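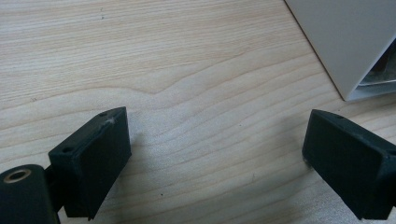

Subject: Re: [equip-plan] Second collection table, what to put in the June request

Answers to Kirsten's questions are below, with her message quoted in pieces. Aminu, please check the hours, because I took them from the sign-up sheet and people don't always fill it in.

Kirsten Caron wrote:
> I have the draft request from Eltesville open and there is one line that
> just says "grippers, hand-held, and accessories". I can't send that to
> purchasing. How many pairs, and what are the accessories?

Two more pairs. We have one pair in daily use and one that is mostly parts. A pair means left and right with the cables and the top plates. Please write the plates as their own line. Last year they were folded into "accessories", Corard shipped without them, and we waited 14 days.

Also add finger pads, 13 sets. The pads get scuffed at the corners first, and after that the screw holes on the top edge start to go. Nneka would like them all from one batch so the inner faces match. I agree with her, but I would not hold up the order for it.

> Gonzalo says we should buy a second arm instead and skip the hand-helds.
> Can you two settle this before it gets to me?

We talked. His point is that the arm is what we test on, so more arm time is better. My point is that an arm sits idle when no one trained is in the room, and anyone on the team can pick up the hand-helds after a short session. The arm also needs a service contract, and that comes out of a different budget with a later deadline. He is fine with the hand-helds going in now and the arm going in the next round. Gonzalo, reply to the list if I have that wrong.

> What do the tables need? I see a price for a "workstation" from Himbridge
> that looks very high for a table.

It is high. It includes a frame, lights and a monitor arm that we don't need. A plain wood-top table with rounded corners does the job. What we do need with it:

1. Clips for the table edge, one on each side as a minimum. Buy a bag of them. They are cheap and they disappear.

2. Two stands with flat heavy bases. The light ones from Ogunleye tip when a cable gets pulled.

3. Cable covers for the carpet. This was in last year's request and was struck out. Please leave it in this time. Most of the lost minutes on the sign-up sheet have "cable" written next to them.

4. Task objects. Budget $500. We go through small items faster than larger ones, and the reaching tasks need clear containers with a lot of mixed small stuff in them, such as paper-wrapped pieces on top and a dense layer of small things underneath. Clear boxes scratch, so count them as consumables and not as equipment.
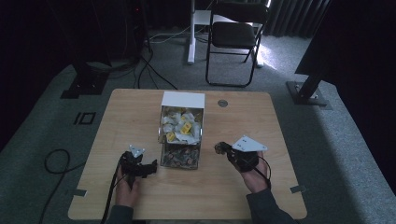
5. A folding chair for each table. Padded seat, please.

> Last thing. Is there a number I can use to show we are out of capacity?

The current table was booked for 201 hours over the period on the sheet. I would use that and leave it there. There is a utilization percentage in the old draft, but it assumed the room is open evenings, and it isn't.

On order of priority, if the total has to come down: keep the hand-held pairs and the plates, then the finger pads, then the table and stands. The chairs can go. I would not cut the task objects, because a second table with nothing new to pick up only gives us more of what we already have.

One question back to Kirsten. Does purchasing still want three quotes for anything from Corard, or does the existing agreement cover it? If they want quotes I need to start on them this week. Nneka has offered to do the calling for the table and stands.

I can have the line items in the spreadsheet by 4 p.m. tomorrow unless someone objects to the pair count.

Ngozi Adeyemi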